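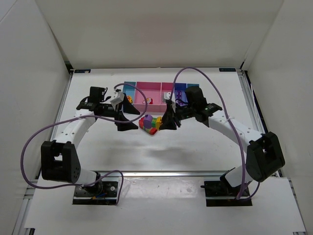
积木要不要按颜色收?我的怀疑
编辑部 叶国伟(Kwok-wai Yeh)
2024年9月12日

上一期家庭通讯登了彭淑芬那篇讲分格收纳的短文,回信比平常多,语气也比平常热。有人说照着做了,孩子的房间“终于能下脚”;有人说要把家里的玩具筐全部换掉。我把稿子又读了一遍,心里还是不踏实,所以跟她打了招呼,在这一期写几句不太配合的话。她的回答是:你写,写完我再骂你。

先讲清楚我反对的是什么。分格盒本身没有错,拆开的积木总得有个去处。我怀疑的是那一整套说法:颜色分得越细,孩子越会玩,也越会收。浅蓝格放一类,粉红格再隔成几小间放另一类,深蓝格又是一类,盒子的颜色跟积木的颜色还未必对得上。大人站在旁边看,觉得井井有条。三岁多的孩子蹲在旁边看,大概只看到很多个可以把手伸进去的洞。

我家里试过两轮。第一轮严格按颜色,红归红,黄归黄,绿归绿,蓝归蓝,紫的单独一格。第一天收得很漂亮,第二天也还行。到后来就出现了所有家长都见过的局面:大块的东西根本塞不进小格,孩子把整坨拼好的积木直接搁在盒子前面,说这是房子,不能拆。你说不能拆就先不拆,那格子就空着。空着的格子也不会真的空着,过两天里面就躺着一只小玩具、一块从别的盒子里跑来的零件、一个说不清是什么的橘黄色东西。分格盒在这时候变成了展示柜,一格供一件。

第二轮我改按大小,大块一筐,小块一筐,带轮子的和小人偶另放。收拾快了一些,可是找东西慢了。孩子要一块紫色的方砖,得把大筐翻到底,翻完地上就铺了一层。所以我也没有资格宣布哪一种办法赢了。我只能说,凡是声称“一劳永逸”的收纳办法,我现在一律先打个对折再听。

蔡宗翰来信说,他家用的是最懒的一种:一个敞口的大筐,外加一只浅托盘。筐里什么都有,托盘只放今天要用的。孩子先从筐里挑,挑好了端到桌上,其余的不许倒出来。他写得很有把握,说从此地板清净。我回信问了一句:“不许倒出来”这五个字是怎么执行的?隔了一阵他才回,说主要靠他太太。这封信我原样留着,觉得比前面那封有参考价值。

再说拆。收纳文章很少谈拆积木,好像积木自己会散开回到格子里。按颜色分的前提是每一块都得拆下来,而拆恰恰是孩子最不愿意做、大人也最烦的一步。两块方砖紧紧扣在一起,大人用拇指一撬就开,小孩的手劲常常不够,撬半天,急了就用牙。如果家里定下的规矩是“全部拆散、按色归位”,那这活儿十有八九落在大人头上,晚饭后一个人坐在灯下掰积木。我掰过。掰到后面会开始认真考虑这些东西为什么不能混着放。 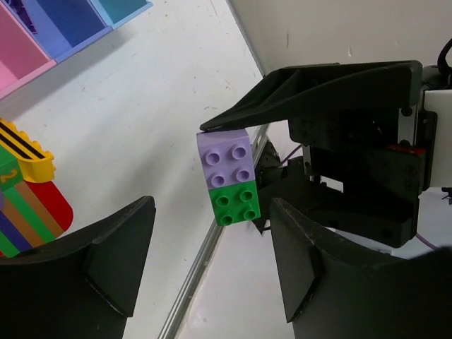 一紫一绿,两块四粒方砖扣在一起:按颜色收,先得拆开。

碰到这样的一对,按色派会说拆,紫的回紫格,绿的回绿格。我现在的做法是不拆,小的连体块直接进筐,下次玩的时候它自然会被拆掉或者被接得更长。彭淑芬认为这是纵容,她说孩子在拆的过程里练手指,也练耐心,省掉这一步等于省掉一半的好处。这话有道理,可我观察到的情形是,练手指和收东西最好别挤在同一个时段。临睡前催着练耐心,练出来的多半是哭。

想让孩子拆,不如放在玩的前面。桌上先摆一小堆扣在一起的,让他拆散了再开始搭。这时候他精神好,拆下来的每一块马上有用处,不会觉得是在做工。托盘这时候也派得上用场,拆一块放一块,放错格子也不要紧。我承认这一段写得有点像在替分格盒说好话。它确实适合当工作台面上的料盘,我不服气的是把它当仓库。

关于“分颜色能教会颜色”,我也想泼一点冷水。孩子认颜色,靠的是说话,是“把绿的递给我”,是穿衣服挑袜子,是看着菜问这是什么。靠收拾玩具当然也能沾到一点,只是不必把它讲成一门功课。涂俊贤(Chun-yin Tu)在回信里提到,他女儿早就分得清红黄蓝绿,收的时候照样全往一个格里丢,问她为什么,她说这样它们不冷。我不知道该把这件事归到哪一派去,就照抄在这里。

至于要不要买新盒子,我的意见最简单:先别买。上一期之后有读者转来Jolleo的一份宣传页,讲他们那套分色收纳系统,话说得很满,“整理从此变成游戏”之类。我把宣传页从头到尾看完,没找到一句提到谁来拆、谁来擦、盖子丢了怎么办。分格盒的格子越多,角落越多,角落里会积什么,养过小孩的人都清楚。粉红那种浅色塑料尤其藏不住灰。洗的时候整只端去水槽,端之前又要把里面的东西全部倒出来,倒在哪里?倒在地上。于是从头再来。

家里如果已经有一只,那就用着。没有的话,饼干铁盒、洗干净的保鲜盒、烤盘都行,我家眼下用的就是一只旧烤盘,边浅,孩子看得见里面,手也伸得进去。它唯一的毛病是响,积木丢进去哗啦一声。孩子很喜欢这个声音,这大概是它能坚持用到今天的真正原因,跟任何整理理论都没有关系。

桌面也值得说一句。很多人把功夫全花在盒子上,却让孩子在一张堆满杂物的桌上搭东西。收纳做得再细,摊开的地方不够,东西照样往地上走。我试下来觉得有用的,是一块颜色素净的台面,白的最好,彩色小块落在上面一眼就看得到,漏捡的少。台面后方有一道挡边就更省心,圆柱形的零件不会滚下去。圆柱真的很会滚。我趴在沙发底下找过的零件里,圆的占了大多数,方砖很少要人这样去请。

有人会问,那照我这样什么都不分,岂不是越来越乱?不至于。我还是分了一道,就一道:积木和不是积木的。小车、小人、从别处来的塑料零碎,另外一筐。这条线孩子分得清,大人也分得清,奶奶来帮忙的时候不用讲解。越是要讲解的规矩,换一个人看孩子那天就越守不住。彭淑芬看到初稿,说这条线也没有多清楚,那只红白相间的小玩具算什么?它底下带扣,能插在积木上。我想了一会儿,答不上来。在我家它两边都待过。

还有一种意见我原先没料到,来自Margarida Bastos。她家住得小,客厅就是游戏间,她说分格盒对她最大的用处是给大人看的:客人来了,盒子往架子上一摆,五颜六色,看上去日子过得很有条理,其实沙发后面还有一袋。这是我收到的所有理由里唯一完全说服我的。盒子摆着好看,那就为了好看去用它,不必再给它安上培养专注力、培养责任心这些名头。

下面是我愿意拿出来的几条,都很保守,各家看情形取用:

筐不要太深。孩子的手臂够不到底,就会用倒的。

搭好的作品允许过夜,但要划定一块地方,比如桌子靠里的一角。地方满了,由孩子自己选拆哪一个。

收的时候大人也动手。站着发号施令的效果,我家测试过很多次,不想再提。

格子里出现不该出现的东西,不用当天纠正。攒一攒,哪天孩子自己问起来再搬。

掉在地上的圆柱先捡。

家里有更小的孩子,小零件要另收到高处,这一条没有商量,跟美观也没有关系。

宗翰建议在最后加一条“每天固定时间收拾”,我没有加。他自己那封信里写的收拾时间前后就不一样。

下一期淑芬会写回应,她已经放话说标题就叫《拆!》。赞成她的、赞成我的、两边都不赞成的,都请把自家的做法写来,长短不拘,失败的更欢迎。请写明孩子的年纪和家里用的是什么容器。如果附上收拾前后的对照,麻烦也说一句中间是谁收的。

另外,上一期文末那张分格贴纸的样张,有读者反映打印出来偏小,贴在盒边看不清。文件已经换过,需要的可以回信索取。我个人没有贴。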